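Search this site Enter keywords Go

Backstage at the Castillo, March open day. Got there late, missed the welcome. In-ho Um took our group of 30 up to the fly floor, 344 seats below us, very steep stairs. Wardrobe next, then the paint shop, wich smelled amazing.
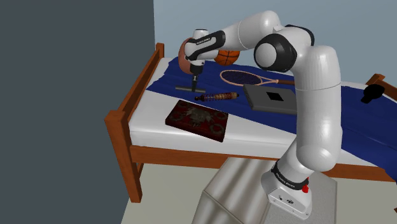
Props was my favorite stop. Ese Ekwueme runs it and talks fast. Act two of Hirnau is all in a bedroom, so lots of talk about beds. She likes a deep blue blanket on a white mattress, reads well from the back row. Tea after. Going again for the dress rehersal.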